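Storage Claims Worth a Second Look

Every July the catalogs start to pile up, and every July there is a new way to keep your potatoes through the winter. This year it is the Drostier crate, a stackable bin with a slatted floor and a lid that is supposed to "manage the air" for you. Two readers have written in to ask if it is worth the money. I have my doubts, and I want to go through them before anyone orders.

The claim that keeps getting repeated is that out of 1,000 potatoes stored in these crates, 981 came out in the spring fit to eat. It is a lovely number. The same leaflet gives 906 for potatoes kept in ordinary sacks. Look at that second figure for a minute. If plain sacks in the same building lost fewer than one in ten, then the building was doing most of the work. Anybody with a room that good doesn't have a storage problem to begin with.

The leaflet also leaves out nearly everything I would want to know. What variety was it? How long were the potatoes cured before they went in? Did someone go through them first and throw out every one with a fork hole or a green shoulder? I wrote to ask and got back a friendly note with a discount code in it.

My own cellar is nothing special. It runs too warm in the fall and too dry once the furnace kicks on, and there's a stretch in late winter when everything down there decides it's time to grow. I have tried sand, shredded paper, straw, cardboard boxes with holes punched in them, and one very expensive wicker thing I would rather not discuss. The differences between them were small. The differences between a good fall and a bad one were huge.

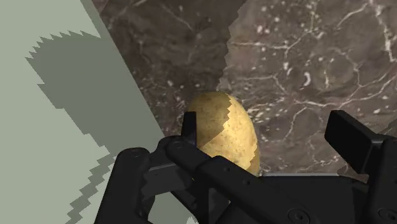

What did make a difference was curing, and it costs nothing. Brush off the loose dirt, leave the rest, and spread the potatoes in one layer somewhere dark and fairly mild, with a bit of damp in the air, for ten days or two weeks. The skins toughen up and small scrapes seal over. Don't wash them. I know they look better washed, and I know the stand on Skustby Road sells them that way. Those are meant to be eaten this week.

After that, get them cold. The usual advice is 40 to 45 degrees, and for once I have no quarrel with the usual advice. Much colder than that and some of the starch starts turning to sugar, so your fries come out dark and oddly sweet. Much warmer and they sprout early. Keep the light off them completely, and if you find one that has gone properly green, throw it out. Somebody always tells me you can just peel it. With a faint patch, cut deep and you may be all right, but I don't see the point of arguing over one potato.

Then there is the business about apples. Ojala, whose seed list I mostly trust, says to put an apple in the bag to hold back sprouting. The Lellari growers' sheet says to keep apples well away. Both of them state it as plain fact. Apples give off ethylene, and from what I have read it can push things in either direction depending on how much there is and when the potatoes get it. That's a shaky thing to hang a winter's supply on. I keep my apples in the garage and my potatoes in the cellar, mostly for lack of shelf space.

I am also suspicious of the sprout-stopping sachets that have started turning up at the checkout. The pack I looked at listed "natural plant oils" and didn't name one of them. Mint oils have been used in commercial stores, so the idea isn't silly, but those are sealed rooms with fans and somebody watching the dose. A sachet dropped in an open box under the stairs is a different matter, and I'd expect mostly a nice smell.

For what it's worth, last fall I put away 204 pounds in old feed sacks folded over at the top. I went through them once a month, took out anything soft, and ate the ugly ones first. We had potatoes until the early ones were nearly ready to dig – wrinkled toward the end, and fine mashed.

If you have a Drostier crate already and like it, write and tell me. Please say what you grew, where you kept it and how cold it got. I'd also like to hear from anyone who has run crates and sacks side by side in a bad cellar, and I'll print what comes in, good or bad, in the fall issue.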